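About Surkar

Hydration and recovery mixes, made in small runs. Family owned, still packing most of it ourselves.
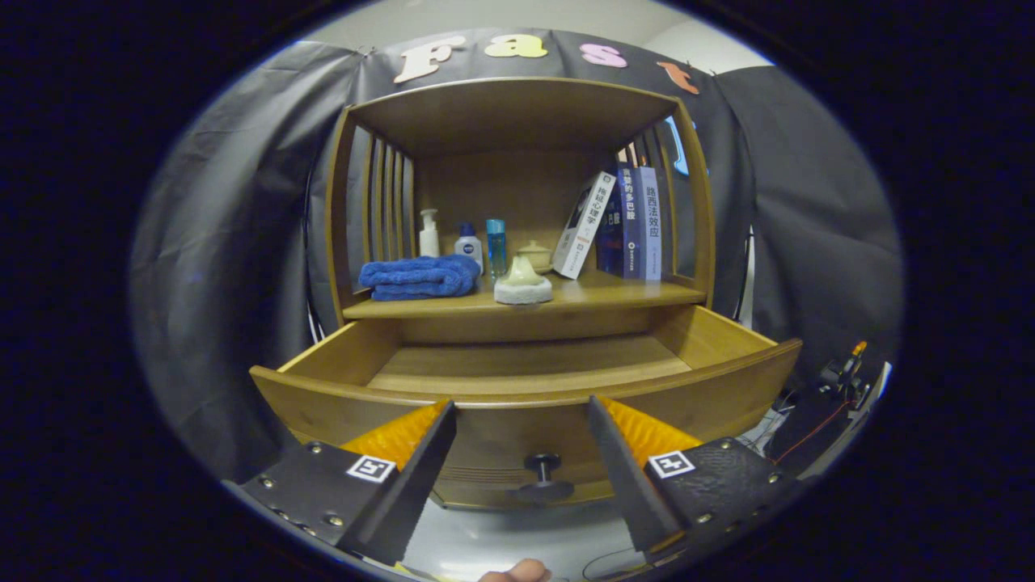

Started with cramps. Long runs, hot summers, calves locking up at mile 15 every single time. Tried the big-name drinks. Too sweet, too blue, stomach said no. So we started mixing our own at the kitchen counter with a cheap scale and a stack of notebooks. First batches were awful. Like licking a driveway. Batch 6 was OK. Friends from the running club asked for bags of it, then their friends did, and at some point we had to get a label printed and a business license.

The name gets asked about a lot. Surkar. Doesn't mean anything. We had a list on the fridge, that one was short and the web address was open. Done.

What we make

Two powders and a chew. May be more later, may not. We'd rather keep a short list and have it in stock.

Surkar Daily. Light electrolyte mix for regular people on regular days. Sodium, potassium, magnesium, a little real lemon. No sugar. One scoop in a tall glass of water. Works fine in a bottle too but shake it, it settles.

Skustodance. The long-effort mix. Carbs plus salts, made for anything over 2 hours. Named by a customer in a contest we ran in our second year and yes people have trouble spelling it. We get orders for Skustadance, Scustodance, you name it. If the email says something close we know what you mean. Comes in orange and in plain. Plain outsells orange by a lot, which surprised us. People out on a bike for half a day get tired of flavor.

Reviton. Recovery chew. Tart cherry, ginger, a bit of salt. Eat a couple after you're done, with water and then with real food. It is not a meal. We put that on the bag because somebody wrote in and asked if they could skip dinner. Please eat dinner.

What's not in there

No caffeine in any of it. We like coffee, drink plenty, just don't want it in the scoop where you can't tell how much you've had. No dyes. No artificial sweetener in Daily or Skustodance. Reviton has cane sugar, it's a chew, it needs something to hold it together. All of it is on the label in type big enough to read without your glasses.

We also don't do "proprietary blends." Every ingredient has its amount next to it. A couple of shops told us that was a mistake and somebody would copy the formula. Maybe. So far no one has bothered.

Where we make it

Lambert. Small town, one good diner, rail line through the middle. We rent the back half of an old feed store on the north end. Moved in with one mixer and a folding table. Now there's a bigger mixer, a filling line that jams when it's humid, and a proper dry room we finished this past February after way too long. The dry room made a huge difference. Powder hates damp air. Before that we lost most of a batch every summer to clumping and ended up drinking it ourselves for months.

Every batch gets a number. It's on the bottom of the tub or the back of the bag, stamped, sometimes a little crooked. Keep it handy if you write to us with a question, we can pull up what went in and which day it ran. We hold back a sample from each batch until it's past date. An outside lab checks the mineral levels for us, and if a batch is off it doesn't ship. That's happened. It hurts, then you mix another one.

Where to find us

Mostly here on the site. Also in running stores, bike shops and a few groceries, the list is on the Stores page and we try to keep it up to date. If your local shop doesn't carry us, ask them to. Works better when you ask than when we do. Shops can order by the case, mixed cases OK, write to us for the price sheet.

Races too. If you see a green canopy with a cooler under it, come say hi and get a cup. We do mostly small events. 10Ks, century rides, a couple of adventure races in the fall. Big expos cost a fortune and we come home hoarse. Race directors, if you've got a small event and need an aid station stocked, email us early. Really early. Month-before requests we usually have to turn down, and we feel bad about it.

Shipping and sizes

Daily comes in a tub or a box of single sticks. Skustodance is tub only for now, sticks are coming, we keep saying that. Reviton comes in bags. Orders go out on weekdays from Lambert by regular mail. If you're in a rush say so in the notes box and we'll do what we can, no promises. We had a run of split tubs last winter when the lid supplier changed something and didn't tell us. New lids now. If yours shows up open, send a picture and you get a new one, no need to mail back the mess.

Returns

Try it. If you don't like it, you have 180 days. Used is fine, half empty is fine. Taste is personal and you can't tell from a label. We'll refund what you paid for the product, shipping we can't get back so that part stays gone. Takes us a few days to get to it in race season.

Stuff we don't claim

We make drink mix. It replaces salt and some carbs when you sweat. It won't make you smarter, thinner or ten years younger. It doesn't treat or cure anything. If you have high blood pressure, kidney trouble, are pregnant, or take medicine that has to do with salt or fluids, talk with your doctor first and bring the label along. Same for kids. We get asked about kids' soccer a lot, and for most of them water and an orange slice does the job just fine.

We don't pay athletes either. Some fast folks use our stuff and some slow folks do too, they all pay the same price, except members of clubs. Club discount is on the order page, you need at least 6 people to sign up as a club. Families count. Somebody signed up as a club with four people and two dogs and that one we let through.

Who works here

Small crew. Everybody packs boxes. The person who answers your email probably ran the mixer that morning, so if the reply is short thats why. Most of us run or ride, one swims, one doesn't do any of it and is the best taste tester we've got. In the busy months we bring on part-time help from town, mostly high school kids in the afternoons. Several have come back summer after summer. If you live near Lambert and want hours between April and August, stop in or write.

Giving back a bit

The high school cross country team gets all the Daily they can drink, has since we moved here. We also put on the Lambert Feed Store 5K each spring. Entry is cheap, the course is flat except for the one hill, pancakes after. Capped at 100 runners since the parking lot is what it is. Fills up fast so watch the News page. Entry money goes to the town pool.

What's next

Sticks for Skustodance, see above. A less sour Daily, we've been fooling with a cucumber version and opinions in the building are split. Less plastic in the shipping boxes, already switched to paper fill, tubs are harder. We looked at pouches but the powder picked up moisture in all of the ones we tried. Still looking. If you know a packaging supplier who will do small orders please please tell us.

And the website needs work, we know. The cart forgets things on some browsers. If that happens to you just email the order and we'll send back an invoice.

Getting in touch

Email is best, use the form on the Contact page. Phone works in the mornings, after lunch the mixer is on and we can't hear it ring. Leave a message and say your number slow. Visitors are welcome, knock on the side door, the front one belongs to the upholstery shop and they're tired of pointing people around the building.

We read everything that comes in, including the complaints. The plain Skustodance was a complaint to begin with, somebody hated the orange and told us so at lenght.

Thanks for reading this far. Go drink some water.

Page last updated 26 Sep 2010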